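Garneneck Open House Sign Kit

I put this kit together after 8 years of dragging bent metal signs out of my trunk on Sunday mornings. You get two Stonberg yard frames, a directional arrow and a pouch of 90 rider clips – plenty for a busy August! 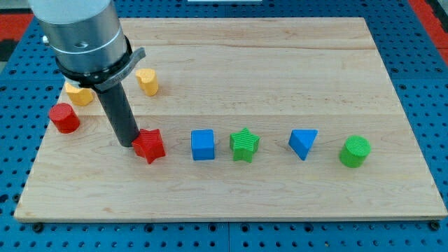 Light maple board on a blue perforated table.

I use mine at every listing (corner lots especially, where folks drive right past). The frames fold flat and fit behind the back seat. Item 233, ships from our Jerberg warehouse. Spare clips sold separately.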